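23 de maio de 2024

Tempo de leitura: 4 minutos

Hoje recebi finalmente a carta do banco Tiron e li-a três vezes, porque em português as cartas dos bancos continuam a ser para mim um pouco como um exame. O empréstimo foi aprovado, mas não nas condições que eu pedi. Pedi para juntar as duas dívidas numa só, a do cartão Nistar e a do crédito pessoal que trouxe ainda do tempo de Skastville. O banco aceita pagar as duas, soma tudo e o total fica em 3.758 euros. Até aqui está bem. O que não esperava era a linha pequena sobre o seguro de vida, que aumenta a prestação se eu o aceitar e aumenta a taxa se eu o recusar.

Passei a manhã à mesa da cozinha com a calculadora e o caderno verde. Escrevi numa coluna o que pago agora e na outra o que vou pagar. No cartão, confesso, estive quase um ano a pagar só o mínimo. Eu sabia que era um erro, mas uma coisa é saber e outra é ver os extratos postos em fila sobre a mesa. Em setembro eu devia quase o mesmo que devo hoje, e paguei todos os meses, sem falhar um. Quase tudo foi para os juros. Fiquei com vergonha, depois fiquei com raiva, e depois fiz um chá.

A proposta é pagar em 25 meses. A senhora do balcão explicou-me com muita paciência a diferença entre a TAN e a TAEG, que eu confundia sempre. A primeira é só o juro, a segunda inclui as comissões e os seguros e tudo o que vem agarrado. Ela disse que devo comparar sempre pela segunda. Anotei isto no caderno e sublinhei. Perguntei também se podia amortizar antes do prazo e ela respondeu que sim, com uma comissão pequena, e que devo avisar por escrito. Pedi que me mostrasse onde isso está no contrato. Antigamente eu não teria coragem de pedir. Ela virou as páginas e mostrou, e não pareceu aborrecida.

O que me preocupa mais é o cartão. Se o banco paga a dívida e eu deixo o cartão aberto, com o limite de 2.000 euros outra vez livre, conheço-me bem o suficiente para saber o que pode acontecer num mês difícil. Por isso decidi que vou pedir o cancelamento no mesmo dia em que a dívida for liquidada, e vou pedir também uma declaração a dizer que o saldo é zero. Li num fórum o caso de uma pessoa que deixou um resto de poucos cêntimos na conta do cartão e meses depois encontrou o seu nome no mapa de responsabilidades com um atraso. Não quero essa surpresa.

Também pedi uma simulação à Ibarra, que é só crédito pela internet. Responderam em cinco minutos, o que achei bonito, mas a TAEG era mais alta e a comissão de abertura era descontada logo do dinheiro que entregam. Ou seja, eu teria de pedir mais do que preciso para chegar ao que preciso. Não gostei. Guardei a simulação na mesma, para levar ao Tiron e perguntar se tiram o seguro sem mexer na taxa. Talvez digam que não. Perguntar não custa nada, e já paguei bastante na minha vida por não perguntar.

À tarde fui caminhar até ao rio para arrumar a cabeça. Pensei na minha mãe, que nunca teve um cartão e guardava o dinheiro da renda dentro de uma lata, separado do dinheiro do pão. Eu ria-me daquela lata. Agora tenho uma folha de cálculo com cores que faz exatamente o mesmo trabalho, e faz pior, porque a lata ficava vazia e via-se.

As contas para junho, para não me esquecer: a renda sai no dia 1, a luz no dia 8, e a prestação nova, se eu assinar, no dia 5. Quero mudar a luz para mais tarde no mês. Tenho de telefonar e detesto telefonar, as pessoas falam depressa e eu perco os números.

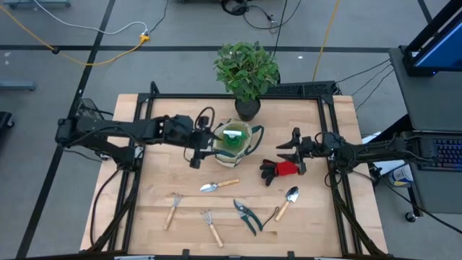
Ainda não assinei. Tenho uns dias para responder e desta vez vou usá-los. Amanhã leio outra vez a parte das comissões, com o dicionário ao lado, e escrevo as perguntas por ordem antes de voltar ao balcão.

2 comentários · 5 partilhas

Contacto | Voltar ao topo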